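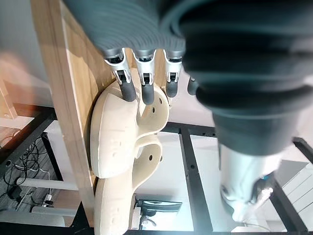 Knitwear seller Kanagaratnam will start printing a "wear score" on its labels in October, and shoppers would do well to ask what the number means before they pay extra for it. The score runs up to 1000 and is meant to show how long a jumper will last before it bobbles, thins or loses its shape. It is true that such things are hard to judge by eye. A dark grey ribbed sleeve looks much the same whether it has years left in it or is one hot wash from the charity bag. Whether a printed figure is any better is another matter.

The scheme, called Casia, was announced on June 20, 2023 and will cover 76 styles at first, nearly all of them plain jumpers and cardigans. Prices on scored items will go up by 3 per cent. The firm says this pays for the testing.

That testing is done by Urar, a laboratory in Rernness. Fabric from each style is rubbed against a rough pad and then looked at under strong light. The results are turned into a single score, but the method for doing so has not been published. Kanagaratnam says it is "commercially sensitive". It also confirmed that Urar is paid for each style that passes, which is an odd way to run a test that anyone is supposed to trust.

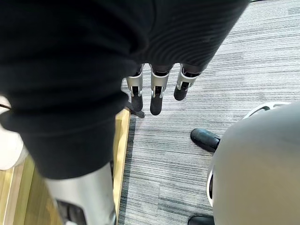
Dark ribbed knit: the new score covers rubbing but says nothing about stretch.

There are other gaps. The cloth is tested new and unwashed, though most people will tell you that the washing machine is what does for a jumper. Seams are left out altogether. So are cuffs and elbows, where holes tend to come first. A style could score well and still fall apart at the shoulder.

Of the styles in the first batch, 11 did not reach the pass mark. They will stay on sale without a score and at the old price, and the label will not mention that they were tested. A shopper will have no way of telling them apart from jumpers that were never sent to the lab.

Asked if customers could return a scored jumper that wore out early, the firm said its normal returns policy would apply. That policy allows a month, and worn items are not accepted. In other words the score promises nothing that could be held against the seller.

Kanagaratnam said it would "look at" adding a wash test next year. It gave no date, and would not say if scores already printed would be changed. The first labels go into its Rernness shop before being used elsewhere.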